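Costigan textile store clears knitwear backlog

25 August 2018

The sorting of the Costigan knitwear store has reached its last stage, with 816 garments and lengths of cloth now listed, folded and given a shelf number. The work began in February and was carried out by the storage firm Nedard.

Heavy ribbed knits took up most of the time. Pieces of this type were previously kept on hangers, which pulls the shoulders down and opens the ribbing along the upper back. They are now folded flat, with the ribs running across the fold, and stacked no more than six high.

Stepan Semeniuk, who manages the store, said dark greys and blacks had been left until the end. "Lint shows on them, and so does every bad crease," he said. "We check each one by hand before it goes on the shelf – both sides, then the cuffs."

Garments are sorted by weight first and by colour second. Anything with a pulled thread or a loose hem goes to a separate rack for repair. The rack holds 15 pieces at present, and four of them are to be unpicked for yarn.

Sorting is done in the carpeted room next to the store. Shelving for the heavier stacks was supplied by Hornico and has slatted bases to let air through.
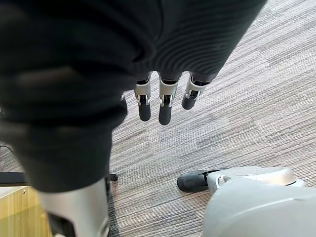
Next stage

The lighter knits, held under the Fluletti name, will be moved once the repair rack is clear. They will be given the same type of shelf number, with a letter added for the fibre. Requests to borrow items remain closed until the new list has been checked against the shelves.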